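Search this board Go Advanced search

Thread: Blackout for a small room, curtains or something sturdier?

drakska_nights
I work nights, four on and three off, and I'm losing the fight with the sun. The bedroom faces east. I've bought two sets of "100% blackout" curtains, and I'd like to know 100% of what. By 6:30 there's a stripe of daylight across my pillow that you could land a plane on. Renting, so no shutters and no drilling into the window trim. What do people do?

Hannelore Lanz
The fabric is seldom the problem. Light comes in over the rod and down both sides. Get a wraparound rod, the kind that bends back to the wall at each end, and hang it as high as the landlord's nerves allow. Then put Velcro down the edges. I slept through 181 night shifts on that setup before they moved me to days, and now I can't sleep at all.

warrier_of_sleep
Foil. Spray the glass with water, smooth on the foil, done for the price of a sandwich.

Hannelore Lanz
And then the neighbors call someone.

warrier_of_sleep
Mine waved. I took it as support.

Reijo Lahtinen
I grew up where the sun doesn't bother setting in June, and we had ordinary roller shades and slept fine. People are too precious about this. Your body gets used to it in a week or two.

drakska_nights
I've been on nights since November, Reijo. My body has had time to consider the matter.

Miyuki Arai
I'm with Hannelore on the edges, but I'd go one further and forget the window. Darken the bed instead. A light frame, heavy black cloth over the top and down the sides, and the room can be as bright as it wants. Theater suppliers sell the cloth by the yard, and it drapes better than anything in the curtain aisle.
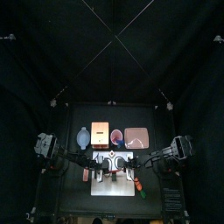 Buy more than you think you need, as the cloth has to overlap at the corners or you'll get four bright slits in place of your one stripe. Leave a gap low down on the side away from the window so air can move. And wash it before you hang it. Mine smelled like a tire shop until the second wash.

Remo Widmer
So the advice is to sleep in a box.

Miyuki Arai
People used to pay extra for a four-poster.

Remo Widmer
People used to die at 40. I tried the tent thing one summer and woke up every day feeling like a mushroom. A sleep mask costs almost nothing and fits in a pocket. I've worn the same Atby for years and the only side effect is a dent across my forehead until lunch.

drakska_nights
Masks end up around my neck. I once found one in the kitchen.

Reijo Lahtinen
Roller shades.

lolterero_fan
Has anyone tried cutting foam board to fit the window? I push mine in at bedtime and pull it out when I get up. It's ugly and it works. Cut it a hair too big so it grips. I have now made this suggestion in three threads, and each time the person bought curtains.

drakska_nights
Okay, foam board first, as it's cheapest and I own a knife. If that fails I'll try the wraparound rod. Miyuki's bed cave is plan C, pending talks with my wife, who has so far said one word about it.

Hannelore Lanz
Measure the window in three places before you cut. Rentals are never square.

drakska_nights
I measured it once and cut it. I'm off to buy more foam board.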